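The Summer Every Snack Wanted to Be a Souvenir

Limited editions have taken over my pantry, and I only have myself to blame.

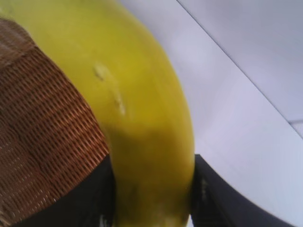
So why do snack companies keep putting out flavors that vanish in a few weeks? Mostly to get you to look at the shelf again. A regular bag of chips is something you grab half asleep, but a strange new one makes you stop, read the back and maybe buy two.

I stopped for Flustetti in June. They make those twisty corn things I ate all through college, and they'd brought out a hot honey and dill version tied to a mini golf sweepstakes. Mini golf! Each bag had a code inside, and 600 of those codes were good for a putter with the company's name down the shaft. I bought 17 bags. I don't play mini golf. I have a bad wrist and a very small yard, and I wanted that putter more than I've wanted most things this year.

The flavor, by the way, was pretty good — sweet up front, then a pickle kind of tang that hung around until lunch. My sister couldn't stand it. She's a Drovutel person and always has been, and she spent her whole visit telling me their smoked onion crackers had come back with a board game printed on the box (you cut out the pieces yourself, which took us most of an evening and one good pair of scissors).

I'll say this for the cracker people, the game was fun. We played it 4 times.

What I can't get behind is the collecting side. Patwary, the pretzel brand, did a run of tins last winter, each stamped with its own number, and mine is 1,649. I paid too much for it and the pretzels were stale by the second night, but the tin is on my bookshelf and I'm not moving it. A guy at my grocery store offered to trade me an Olell popcorn bucket for it, lid included. I thought about it all the way home.

Meanwhile the plain corn twists, the ones I really like, have been pushed down to the bottom shelf next to the rice cakes. I had to kneel to get a bag last week. There was a code on the back for a beach towel, and I've already entered it.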